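Clulton Opens Closed Beta for Tactics RPG Kullstead

May 20, 2021 – Independent studio Clulton today opened sign-ups for the closed beta of Kullstead, a turn-based role-playing game for PC. The beta covers the first 2 chapters of the story and will run until the studio has enough feedback to finish balancing the early battles.

Kullstead is set in a river town cut off by a long winter. Players lead a party of up to 4 characters, drawn from a cast that changes with the choices made in each chapter. Characters who leave the party stay in the world and may turn up later on the other side of a fight.

"We wanted a party game where losing someone has weight," said Lilla Pap, creative director at Clulton. "The first chapter was rewritten in January after early players told us they could see the big split coming. It plays very differently now."

The beta build contains 171 skills and a reworked inventory screen. Combat takes place on a hex grid, with weather that changes movement costs from turn to turn. Controller support is included, although button remapping will be added in a later update.

Music is by Birsen Ağca, who also wrote the score for Clulton's first game, Ultley. The soundtrack will be sold separately at launch.

Some 406 players will be admitted in the first group. Sign-ups are open on the Kullstead page of the studio's website, and keys will be sent by email. 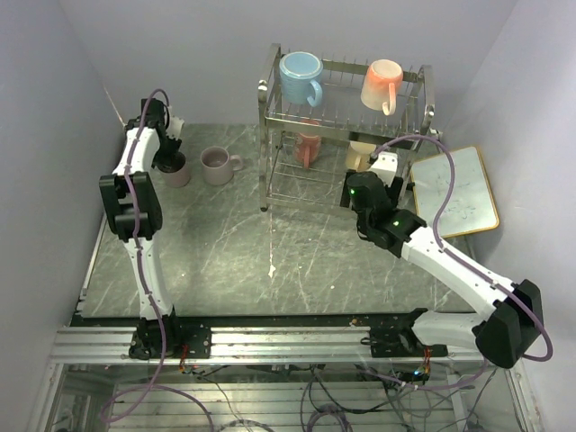
Will progress from the beta carry over to the full game?
Beta saves will be deleted when the test closes, and all players will start from the opening chapter at launch.

Streaming and video capture are allowed during the beta. Players are asked to report bugs through the form in the main menu.

A price and release date for Kullstead have not been announced.

Press contact: Kinga Veres, Clulton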